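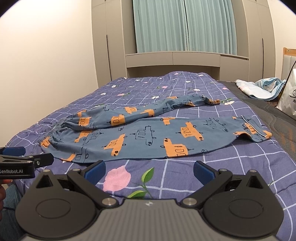 Unit 4: Recovery Between Sessions

Course notes for Foundations of Personal Training, Damdale campus. Instructor: Margit Lindqvist
Last updated: 14 February 2021

Read these before the practical. Bring the training log you started in Unit 2.

1. What we mean by recovery

A training session is a stress on the body. Muscle fuel is used up, some muscle fibers take minor damage, and the nervous system gets tired. Recovery is the period when the body returns to its starting point and, if the load was right, goes a little past it. A client who trains hard again too early starts from a lower point each time. Over several weeks this shows up as flat or falling numbers in the log.

Soreness is a poor guide. A client can be sore and ready to train, or feel fine and still lift less than last time. Use the log first, then ask how they feel.

2. Spacing sessions

For beginners, leave at least one full day between sessions that work the same muscle group. Three whole-body sessions a week is a good default. Clients who want to come in five days should be put on a split (upper body one day, lower body the next) with at least one of those days kept light.

Worked case from the Wilport client file. The client trained legs on 4 days out of 7. Total squat load (sets x reps x weight) was over 3,000 lb in the first session and dropped in each one after that. We cut leg work to two days and left everything else alone. Write down what you would expect to see in the log three weeks later, and what you would do if you didn't see it.

3. Sleep

Most adults need seven hours or more. Trainers often skip this question at intake - don't. Ask what time the client goes to bed, what time they get up, and whether it changes on weekends. Shift workers need their harder sessions placed after their main sleep, whatever time of day that is.

Hard training late in the evening bothers some people and not others. Move the session earlier for two weeks and compare.
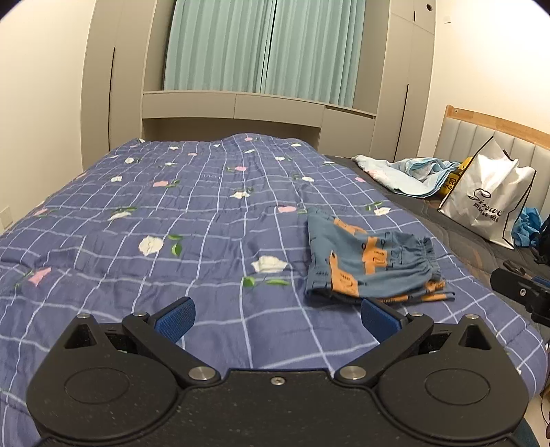
Bed with navy-blue quilted comforter

4. Light days

A light day is a walk, easy cycling or mobility work. The client should be able to talk in full sentences the whole time. If heart rate keeps climbing, slow down.

Stretching feels good for many clients but has only a small effect on soreness. Don't promise more than that.

Practical

Work in pairs, with Wendelin Mösli supervising. Interview your partner using the intake form, then plan one week of training with rest days marked. Hand in both sheets at the end of class. Late sheets go in the tray outside room 684.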